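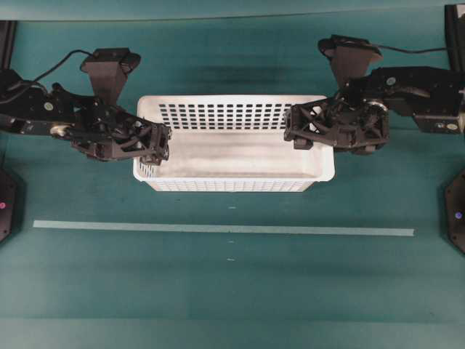
Jutallow: housewares listing titles with attribute labels

Jutallow is a small labeled corpus of product listing titles for household storage and kitchen goods. Each record is one title as a seller typed it, with labels for product type, material, color, stated dimensions, and unit. The corpus was made for testing title parsers and unit normalizers. It is too small to train a large model from scratch and was not built for that.

Current release: version 2, May 14, 2022
Maintainer: Maritza Huamán
Format: UTF-8, tab-separated, one record per line
Language: English

Contents

titles.tsv holds the 770 titles and their labels.
types.tsv lists the 14 product types with their definitions.
units.tsv maps unit spellings to canonical units.
notes.txt records annotator comments, keyed by record ID.
check.py validates the three tables against each other.

All titles are 80 characters or shorter, which was the limit in the listing form at the time of collection. Titles that hit the limit often end in a truncated word. Truncated words are left as they are.

Fields in titles.tsv

id: Stable record identifier. IDs are not reused. A record withdrawn from the corpus leaves a gap.
title: The title string, unmodified except for removal of leading and trailing whitespace. Repeated internal spaces are kept.
type: One value from types.tsv. Required.
material: Free text copied from the title. Empty if the title names no material.
color: Free text copied from the title. Empty if none is given.
dim_raw: The dimension substring exactly as it appears, including separators.
dim_order: The order of the axes if the title states it (for example, LWH). Otherwise "unk".
unit: Canonical unit from units.tsv, or "unk".
split: dev or test.

An empty field means the title said nothing. A value of "unk" means the title said something that could not be resolved. Please keep the two apart when scoring. The version 1 scorer merged them, and its results can't be compared with current ones.

Source

Titles were contributed by Skaneck, a consignment marketplace, and by Verstraete, a housewares wholesaler that lists overstock. Both supplied text only. Seller names, prices, item photos, and shipping details were removed before the files were handed over, and the maintainer never held them.

The two sources read differently. Verstraete titles follow a loose house template: brand, product type, material, dimensions, pack size. Skaneck titles are written by individual sellers and follow no template. Word order, capitalization, and punctuation vary a great deal, and a title may contain text that has nothing to do with the item ("MUST GO", "read description").

Labeling

Labels are based on the title alone. Annotators did not look items up or infer facts from a brand name. If a title reads "storage bin blue large," the material field is empty even if the annotator recognizes the product.

The hardest decisions concern product type. Sellers use basket, bin, tray, tote, caddy, and crate almost interchangeably, and the type definitions had to be drawn up in terms of title wording. The rules in force are:

Use "basket" when the title says basket, or when it says bin or tray along with a word for openwork sides such as slotted, perforated, mesh, or woven.

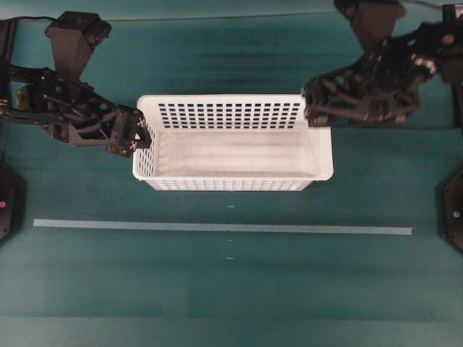
Use "bin" when the title says bin and no openwork term appears. A lid does not change the type.

Use "tray" only when the title says tray. Depth is ignored, including when the dimensions make the item look deep.

Use "tote" when the title mentions handles and the word tote. Handles alone are not enough.

Use "caddy" when the title says caddy or organizer with compartments. A title that says organizer without compartments goes to "other storage."

If two type words appear and no rule settles the matter, the last type word before the first dimension wins. "Basket tray 12x8" is a tray. The rule is arbitrary, and it was chosen so that two annotators would reach the same label.

Every record was labeled twice, with disagreements settled by the maintainer. Comments on the settled cases are in notes.txt. They are terse and were not written for publication, so some will be hard to follow without the record open next to them.

Dimensions and units

dim_raw is copied without cleanup. Separators found in the corpus include x, X, the multiplication sign, an asterisk, the word by, and a plain space. Inch marks may be a straight double quote, a curly quote, two single quotes, "in", "in.", or "inch". All of these are listed in units.tsv.

A single unit after the last number applies to every number in the group. A unit after only the first number does not carry forward, and those records have unit "unk". This follows the behavior of Fistotell, the rule-based parser the corpus was first written to test. Users who prefer the looser reading can regenerate the unit field with the --carry option in check.py.

Fractions are preserved as typed. "12 1/2" and "12-1/2" both occur. The hyphen in the second form is not a range.

Volume units (quart, gallon, liter) are labeled only if no linear dimension is present. This loses information for titles that give both, and a separate volume field is planned. 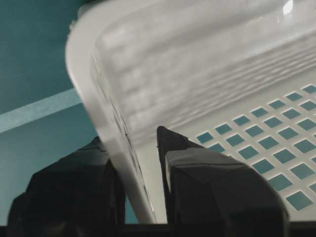
Splits

Records are divided into dev and test by source listing batch, so near-duplicate titles from the same seller stay on one side. Do not reshuffle. Random splits give inflated scores on Verstraete titles, where one template can cover a whole product line with only the color changed.

Scoring

Type is scored as accuracy. Material and color are scored by exact string match after lowercasing. dim_raw is scored by exact match with no normalization. Unit is scored only on records with a non-empty dim_raw.

Report results per source as well as overall. An overall number hides the gap between the two sources.

Known problems

Color words that are also finish words ("natural", "clear", "frost") are labeled as color throughout. Some users will want them elsewhere.

"Plastic" and "poly" are both copied as typed and are not mapped to each other.

A few Skaneck titles contain mis-encoded characters from an earlier export. They were left in place because parsers meet them in practice.

Changes since version 1

Empty and "unk" values separated in all fields.
dim_order added.
Type "organizer" removed. Its records were moved to "caddy" or "other storage."
Duplicate titles within a batch removed. The surviving record keeps the lowest ID.
check.py now exits with a nonzero status on the first failure.

Use and corrections

The corpus may be used and redistributed with this file attached. To report a label error, open an issue with the record ID, the field, the proposed value, and the rule it relies on. Corrections are applied at the next release, and the current files are not edited in place.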